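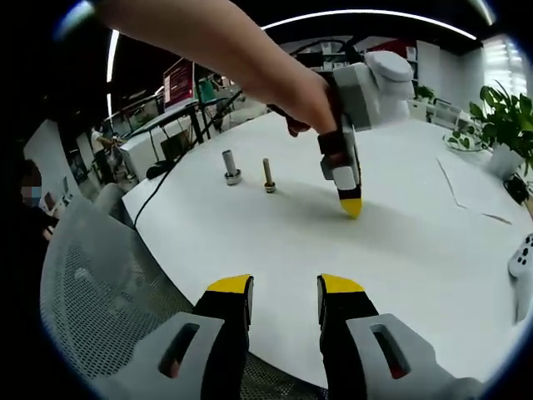 2 min read

Tables and talking in the study room
Project report by Vichien Khunthong, Fevusley College

1. Why I chose this subject

In our first year we had a study room with long tables in rows. I noticed that students at the ends of a table did not speak much with the others. My question was simple: does the shape of a table change how people work in a group? Grikville Library let me use two reading rooms for the study, one with round tables and one with rectangular ones.

2. Method

I made a short questionnaire and gave it to visitors during August. There were 20 seats in each room. I received 133 completed forms. People were asked how easy it was to hear the others, if they had enough space for their papers, and which room they would choose next time. I also made notes from a corner, but only when the visitors had agreed to it.

3. Results

Most groups preferred the round tables for talking. They wrote that they could see every face, and that it was easier to join in. For reading alone the answer was the opposite – people liked the rectangular tables, where a bag or a coat can mark your own side. Some older visitors said the round tables were difficult to push together for a bigger meeting.

4. Problems

The rectangular room is next to Cletwood Road and it has more noise, so the answers about hearing are not fully fair. I should have changed the tables between the rooms after the first half of the month. My teacher, Mrs Chareonsuk, advised this, but the doors were too narrow for the round ones.

5. What could be done next

I would like to repeat the study with smaller groups and to ask about chairs also. The questionnaire is in Appendix 2.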